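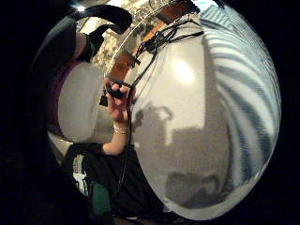 Reading time: 5 minutes

Chapter 5
Getting the Picture Straight: Wide Lenses, Calibration and Timing

5.1 What this chapter covers

Chapter 4 treated the camera as a pinhole. A point in the room, the pinhole and the matching point on the sensor lay on one straight line, and a straight edge in the room gave a straight edge in the picture. Most of the arithmetic in that chapter depended on this.

The view at the head of this chapter comes from a camera on a hand-held gripper, and it doesn't follow the pinhole rule. The light patch on the large pale surface is easy enough to place, but the surface itself bulges like a ball, and the white and grey-blue stripes on its right run down in long arcs, broad at the top and tight lower down. Outside the curved image is black, where the sensor receives no light from the lens. A program that looks for straight lines will get poor results on such a picture until it has been given a model of the lens.

By the end of the chapter you should be able to write down that model, estimate its numbers from a set of calibration pictures, and use it to turn a pixel into a direction in the room. You will also be able to line up the pictures with a second stream of readings, such as those from a motion sensor fixed to the same tool.

You will need the matrix work from Chapter 2 and the least squares method from Chapter 3. Readers who skipped the section on rotation should go back to it before starting 5.4.

5.2 Why use a wide lens at all

A camera mounted close to a gripper has a difficult job. It has to see the fingers of the tool, the thing being picked up, and enough of the room to work out where the tool is. With a narrow lens, the view may be filled by one blank wall as soon as the tool turns, and the tracking software then has nothing to hold on to.

A wide lens keeps more of the room in view. In the opening picture the large pale surface takes up most of the right half, and it offers very little detail for a tracker. The useful texture is at the top, in the speckled patch of cream and brown, the long edge of the wooden strip and the thin black cables. A narrower lens pointed at the pale surface would have lost all of these.

There is a price. The same number of pixels is spread over a larger angle, so small things are recorded with less detail. The lettering on the black shirt at lower left can't be read. Distances near the rim are also easy to misjudge by eye, and a small error in the lens model has its greatest effect there.

Shadows need some care too. The grey shape on the pale surface has a squared, stepped outline, and its corners may attract a corner detector as strongly as the corners of a real object. If the thing casting the shadow moves, or the lamp does, those corners move with it. A tracker that treats them as fixed points will report motion that did not take place. We return to this in 5.6.

5.3 The running example

Throughout the chapter we use a small software package called Laletley. It was written for teaching by Kristýna Kratochvíl and Peter Doležal, and it has 2 parts. The first estimates the lens model. The second reads a recording and produces the path of the tool, one pose per picture.

Laletley is slow. A production tool would do the same work many times faster, but would hide most of the steps that we want to look at. Every stage in Laletley writes its results to a plain text file, and you are encouraged to open these files and read them.

The practice recording for this chapter is called Macedo. It holds 407 pictures, together with motion sensor readings taken at a higher rate. The two streams carry times from separate clocks - don't assume that these agree. Finding the offset between them is the main task in 5.5, and the answer is not given at the back of the book.

A longer recording, Vollwood, has more than 1,000 pictures and is used only in the project at the end of the chapter. Leave it alone until your program runs correctly on Macedo.

5.4 From pixel to direction

We begin with the geometry. Choose a pixel and ask which way the light was travelling when it reached the lens. For a pinhole camera, the distance of the pixel from the image centre grows with the tangent of the angle from the lens axis. As the angle nears a right angle the tangent grows without limit, so no sensor could be large enough to hold the picture.

A wide lens has to use some other rule. The simplest makes the distance from the centre proportional to the angle itself:

r = f θ

where r is the distance from the image centre, f is the focal length in pixels and θ is the angle from the axis, in radians. Real lenses depart from this a little, so we add correction terms:

r = f (θ + k1 θ^3 + k2 θ^5)

Only odd powers appear. The rule must give the same curve on both sides of the centre, with the sign changed.

To go from a pixel to a direction we need θ for a known r, and the second equation has no simple solution. Laletley uses Newton's method, starting from θ = r / f. A few steps are normally enough near the centre. Towards the rim it can take longer, and with badly chosen values of k1 and k2 it may fail to settle. The function returns a flag in that case - check it before using the result.

Pixels in the black surround should be masked out before any of this is done. They carry no direction, and the equation will still return a number for them if asked.

Exercise 5.1. Set k1 and k2 to zero. Show that for small θ the simple rule and the pinhole rule give nearly the same r. At what angle do they first differ by one pixel when f is 407?

Exercise 5.2. Sketch how a set of parallel straight bands, well away from the image centre, will appear under the simple rule. Compare your sketch with the stripes in the opening picture.

Exercise 5.3. The Boneditz method for choosing a starting value, described in the notes to this chapter, replaces r / f with a table lookup. Add it to the Laletley function and record how many Newton steps are saved at the rim.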